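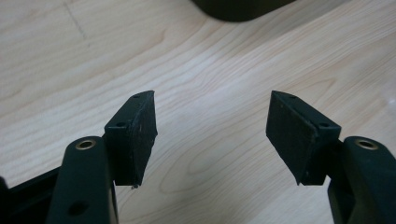

Figure 4. Pale wood surface with curved grain and darker streaks.

Reading the surface before you finish it
Course handout, Socorro Cuervo

Look at the grain first. Long curving bands tell you which way to sand, and you follow them even where they bend. Slow down near knots, where the direction changes.

Next, check for marks. A faint gray line like the one near the top left may be pencil or a scratch. Try an eraser before sandpaper.

Glare hides flaws, so move your lamp and look again from the other side.

For next class: bring one board and your grain sketch.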